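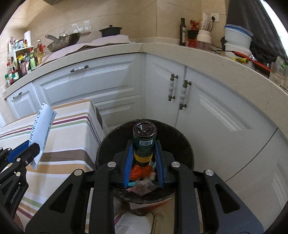 Clearing-out time in the corner kitchen, green bottle over the basket.

Forkero open house, 17 November 2020

Quick notes before I lose them. Bus 73 was late, got in with the second group. Forkero is a block of small flats done up by the Sitthichai people, nearly 500 sq ft each, and they let you poke around pretty much everything. Went straight for the kitchens. Always do.

Liked the corner one on three best. White cabinets, curved cream countertop, and the handles — white ceramic, with bronze ends on the pair of doors. Want those. Asked Lamduan Wongsuwan where they came from, she said Mirkemov, out of stock until July. Typical.

Nice that it looks cooked in. Spice jars all jammed in the corner, oil bottle, paper towels, long handled frying pan just sitting out. Not much counter left to chop on though. Beige tile on the walls, easy to wipe I guess.

Trash is a plain round black wastebasket, pretty full — orange plastic bag, wrappers. No lid that I saw. I'd want a seperate bin for glass, asked about it, there's one down in the yard by the bike racks. Three flights with bottles, hmm.

Skipped the roof. Coffee downstairs was free and weak. Didn't get to teh laundry room either, will try next time. Flat 63 is open again in July.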